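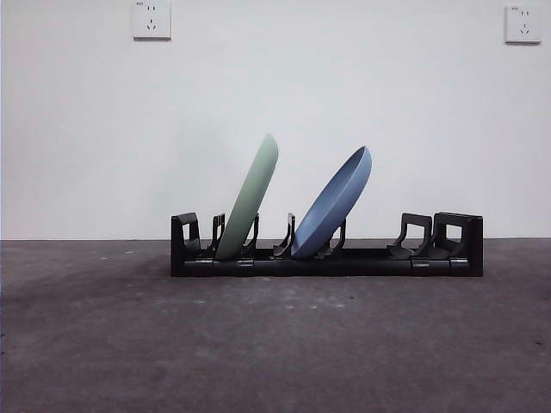
Rack with two plates in, right side free. Sage green left, periwinkle blue right, both leaning right.

Rack notes, December

Setup moved to the floor against the white wall. The bench had a slope that I never managed to shim out, and every lean angle measured on it carried the slope along. The floor is flat to within what the digital level reads over the length of the rack.

Purpose of this round: decide whether the modular rack is good enough for the Mulligan kitchen as it stands, or whether the slots need respacing before we order for the other two. Thulani Hendricks wants an answer before the Sturkora order closes. The question is narrow. Do plates stand in it without touching each other, and do they drain.

Rack

Black plastic, matte, long and low. One base rail with prongs rising from it, a squared end piece at each end. Gray connector clips along the front of the rail where sections join. The clips are the part I trust least. On the first sample from Viltetti one of them let go when the rack was lifted by an end piece with plates loaded. The replacement set is stiffer to push in and has not let go so far. Lift from the rail anyway, both hands.

The prongs are not all the same shape. Some are plain curves, one is more of a hook, and the wide one on the right has an open loop. The supplier drawing calls them all "support, curved" and gives one part number, which is no help when reordering. I have started marking the undersides with paint pen. Marks so far: N for narrow, H for hook, W for wide. Please keep to these.

Plates

Two from the Flilley set, one green, one blue. The colors have no bearing on anything except that it is easier to write "green" and "blue" in the log than "plate A" and "plate B", which got swapped twice in the last round and cost an afternoon.

Both plates were wiped and weighed before the first run, and the weights are on the inside cover of the previous notebook. Weigh again if either one gets chipped.

Procedure, as run

1. Rack on floor, rail parallel to wall. Check level along the rail and across it.
2. Green in the narrow slot, pressed down until it stops. Blue in the hook slot, same.
3. Wait for both to stop rocking. Read the lean of each off the angle gauge held against the back face.
4. Push the rack end with the spring gauge, left end first, then right. Log any plate that shifts.
5. Remove, dip, replace, start timer. Drain check at 20 minutes by blotting the lower rim with a weighed square of paper towel.

Step 5 is done with the tray under the rack. Put the tray away afterward. It lives on the bottom shelf with the other trays and not behind the door.

Results

Lean. Steeper than the drawing shows for both plates. The drawing has them close to upright. In practice the plate drops until its rim finds the rail and then falls back against the right-hand prong, and the prong gives a little under it. Repeat placements came back close to each other, so the lean is a property of the slot and not of how carefully the plate is set down. I tried setting them down badly on purpose and got the same readings.

Push test. No plate left its slot at 500 grams on the gauge, either end. The rack itself slid before the plates moved. It has no feet worth the name. On a dry steel drainboard it will slide sooner than it does here, so this result should not be read across to the kitchen without repeating it there.

Clearance. Green and blue do not touch at rest. With the rack pushed they sway the same way and the gap holds. This was my main worry and I now consider it closed for plates of this diameter. It is not closed for bowls.

Drainage. The uneven part. 56 runs logged across both plates, counting the ones from the bench. The green plate blots nearly dry at the lower rim most of the time. The blue one keeps a line of water where the rim meets the rail. I swapped the plates between slots for the last set of runs and the water line stayed with the hook slot, so it is the slot. My reading is that the hook holds the rim flat against the rail and the water has nowhere to go. A small notch in the rail there would probably fix it. Have not cut one yet, as there is only one good rail.

Bench runs should be dropped from the lean averages (slope, see above) but can stay in the drainage count. Thulani disagrees and would drop them from both. Leaving the column marked so it can be done either way.

Spacing

Measured along the rail, the distance from the left end piece to the start of the unused stretch on the right is 155 mm by the steel rule. Everything past that is space we have no plates assigned to. The wide prong there is meant for a pan lid or a cutting board according to the leaflet. I put the small board in it earlier and it stood, but it leaned far enough that I would not put anything breakable next to it. Board is back on the hook.

If we respace, the simplest change is to move the wide prong toward the right end and put one more narrow prong in the gap. That gives another plate slot of the type that drains well. It needs one extra prong and one extra clip. No new tooling.

Open items

Bowls. Not started. Need two from the same set, deep ones, and I expect them to foul the neighboring slot.

Feet. Try the thin rubber strip from the drawer under the scales, full length of the rail, before ordering anything. If it lifts the rail at all, redo the lean readings, since the floor contact changes.

Notch. Ask Viltetti for a spare rail. If they will not sell one rail without the full kit, order the kit — we need the clips regardless.

Clips. Load and lift test with the rack full. Do it over the foam mat.

End pieces. The hollow opening invites people to use it as a handle. Either it has to carry the load or the instruction sheet has to say not to. Raise with Thulani before the sheet is printed.

Later, 4:40 pm

Redid the green plate with the paper towel squares cut from a new roll. The new roll is heavier per square, so blot weights from here on are not comparable with earlier ones unless the dry weight is subtracted each time. Wrote the dry weight on the lid of the box. Old roll is finished, do not look for it.

Rack stays on the floor overnight with both plates in, to see if the prongs creep. Lean read at 4:55 and penciled in the margin of the log. Read it again first thing, before anyone touches the rack, same gauge, same face of the plate.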